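首页 > 设备管理 > 点检记录 > 手持夹爪工位

Lardale 工位手持夹爪月度点检表(二月)

设备编号:626
点检人:Mireille Hoarau
复核人:Maxence Ferrand
点检时段:上午,开工前

一、机械部分
1. 左右指块固定螺钉:合格。按作业规程复拧,未见松动标记错位。
2. 指块内侧夹持面:合格。已用无尘布清洁,无崩边。
3. 关节衬套:待观察。左侧张开至末端时有轻微阻滞,已补润滑脂,下次点检复测。
4. 两指平行度:合格。以塞尺检查上、中、下三处,读数均在限值以内。

二、电气与线缆
5. 相机接头及锁紧环:合格。
6. 数据线弯折处护套:不合格。护套开裂,已更换为 Nusden 备件,旧件交库房登记。
7. 急停及断电功能:合格。连续试验20次,均正常动作。

三、标定与试夹
8. 开合行程零点:合格。重新归零后保存参数,原参数文件保留备份。
9. 空载开合300次:合格。无异响,无丢步报警。
10. 试夹物摆放:合格。台面只放一件试夹物,本次使用订书机,置于两指前方,斜向摆放。

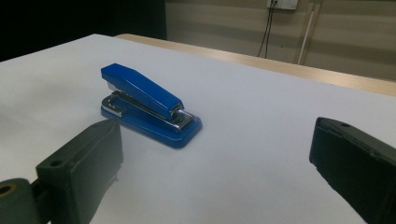 11. 试夹记录:共14次,夹持位置偏差均在允许范围内。其中一次因操作员手腕偏转过大予以作废,已补做,补做结果计入总数。
12. 台面清洁:合格。

四、意见
Hoarau:第3项建议列入重点跟踪。如下次仍有阻滞,应拆检衬套,不宜继续以补脂方式处理。
Ferrand:同意。衬套备件请向 Royer 提前询价。第6项更换后须在备件台账中注明批次,现台账该栏空白,请于本月内补齐。

结论:准予继续使用,第3项限期复查。

评论(2) 分享(0)
上一篇 | 下一篇 | 返回列表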